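I finally sat down with our gas bills last May, all of them, going back to when we bought the house in Roltport. I'd been putting it off because I had a feeling I wouldn't like the answer. And I didn't! We burned 849 therms in our first year here. For two people and a dog who is mostly asleep.

So that's how the heat pump thing started. Jolien De Smet from down the street had hers put in a year before us, and she let me come over and stand in her basement asking questions until she probably wanted me to leave. Her big piece of advice was to fix the leaks first and shop for equipment later. I ignored it for a month, then did it anyway.

We had the attic insulated and I went around the windows myself with caulk and foam strip (the back bedroom took three tries). That alone got us down to 548 therms the next year – and the living room stopped having that one freezing corner where the couch is. 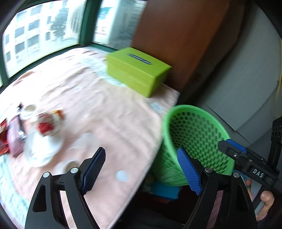 The heat pump itself was the scary part, moneywise. We got a quote from Enska and another from a smaller outfit, and the smaller one came in 20 percent lower, so we went with them. They were here for three days and the dog hated every minute.

I know one house in one town doesn't bend any curve. I still like watching the gas number shrink, and I've started nagging my brother about his furnace, which is older than his kids. Next up is the water heater. If you've swapped yours for a heat pump one, tell me how loud it is, because ours would sit right under the bedroom.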